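Members' newsletter
June 25, 2019

Can a machine do the washing-up yet?

Kwan-ho Mok's talk at the June meeting drew more people than the upstairs room likes, and several of you who stood at the back asked for a write-up. My notes follow, with a few things added from the conversation afterwards and one correction from Kwan-ho, who read a draft.

He began with the short answer. A machine can wash dishes and has been able to for a long time, as long as a person scrapes the plates, loads them, shuts the door and puts them away afterwards. The part that is still hard is everything the person does. Picking up a fork that lies under a plate is hard. So is wiping a table that has things on it, or folding a towel that has been dropped in a heap.

Kwan-ho spent six years on the packing lines at Wonard before he moved to research, and he spoke mostly about the difference between the two. On a packing line the box arrives in the same place each time. If it doesn't, somebody moves a guide rail. The robot is fast and strong and will repeat one movement all night, and the whole building has been arranged so that one movement is all it needs. A kitchen has been arranged for people, who don't mind if the pan is on the other ring today.

The group he now works with uses a toy kitchen for most of its trials. It is cheap, it fits on a bench, nothing in it gets hot and nothing smashes. The jobs are small ones: take a thing out of the sink, put a thing in the pot, take the pot off the ring. Each job is shown to the robot by a person steering the arm by hand controls, many times over, and a program is then trained on the recordings. The group had 2,000 recordings by the end of January, of which 1,786 were good enough to keep. The rest were thrown out, mostly for dull reasons such as a recording that stopped early or a person who changed their mind halfway.
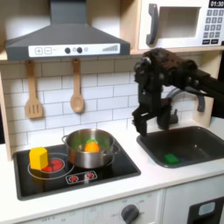 Lerato Mnguni asked how often it works. Kwan-ho said it depends a great deal on what you count. In the spring they ran 866 attempts across all the jobs, and he would not give us one success figure for the lot, as the easy jobs flatter the hard ones. Picking up a soft object from a flat surface goes well nearly every time. Getting something out of a pot is much worse, as the fingers have to go down past the rim and there is not much room once they are inside. Putting a lid on is somewhere in between, and he said he had expected it to be the easiest of the three.

Changing things round causes the most trouble. A job learned with the pot on one ring may fail with the pot on the other. A job learned in the morning may fail in the afternoon when the sun comes through the window. The usual cure is more recordings with more variety in them, and the group now makes a point of moving everything between one recording and the next. This is slow work. Jui-lin Fu, who has done some of the steering, told us an hour of it is plenty and that your hands get better at it long before you notice.

There was a good deal of interest in speed. The arm takes far longer over each job than a person would. Part of that is caution, as it is run slowly so that it can be stopped, and part of it is that the people who made the recordings were slow too. If the teacher hesitates over the sink, the machine learns to hesitate over the sink. Róisín Coughlan said she had trained apprentices like that.

On the shop floor the picture is a little better. Róisín's firm, Sovolska, makes fittings for shop counters and took on an arm last year to feed a drilling machine. It does that job well. They tried it next on sorting the offcuts bin, which everybody there would gladly give up, and stopped after a fortnight. The pieces were all different lengths, they lay across each other, and the arm either picked up two or none. A person does the bin on Friday afternoons, as before. She said the arm had still paid for itself on the drilling, and that the mistake was hers for thinking the bin was the simpler job.

Yi-chun Chang put the other side. She looks after her father at home and would be glad of a machine that did even two or three things dependably. She was not after something that could cook. She wanted something that could pick up what had been dropped on the floor, carry a cup from one room to another without spilling it, and clear the table. Kwan-ho thought the first was the closest of these, and that small objects on a bare floor might be managed in a few years by a machine somebody could afford. Cups with liquid in them he put a good way further off. He was less sure about the table and said so.

She also asked who would be to blame if it went wrong, and there was no real answer to that. In a factory there is a fence or a marked line, and people are trained to keep to their side of it. In a flat there is a cat and a rug. Machines meant for homes have to be light and fairly weak so that a knock from one does no harm, and a light, weak arm cannot lift a full casserole dish. Several people felt this mattered more than the clever part of the problem, and I am inclined to agree.

We had a few minutes on prices. Kwan-ho said the arms themselves have come down a lot and will come down further. The cost is in the time of the people around them. For a factory doing the same job all year that cost can be spread out. For a household with thirty small jobs, each done a few times a week, it can't be, unless the same learning serves a great many households at once. That is what the research groups are hoping for, and it is why they care so much about whether a job learned in one kitchen carries over to another. So far it carries over badly. A job moved to a second kitchen needs fresh recordings, though fewer than it took the first time.

My own view, for what it's worth, is that I will be doing my own washing-up for as long as I am able to stand at a sink. I came away more hopeful about the workshop than the kitchen. A bench can be kept tidy for a machine's sake if the machine earns it. I can't see my family doing that with the draining board.

One correction. At the meeting I introduced Kwan-ho as having worked at Voß. He never has. It was Wonard, as above, and I apologise to him.

Two people left things behind: a grey umbrella and a pair of reading glasses in a Zarov case. Both are in the office. Róisín has offered to show a small party the drilling arm at Sovolska later in the summer, on a weekday morning, and there is room for six. Put your name on the sheet by the door or reply to this newsletter. Closed shoes, please, and no loose scarves.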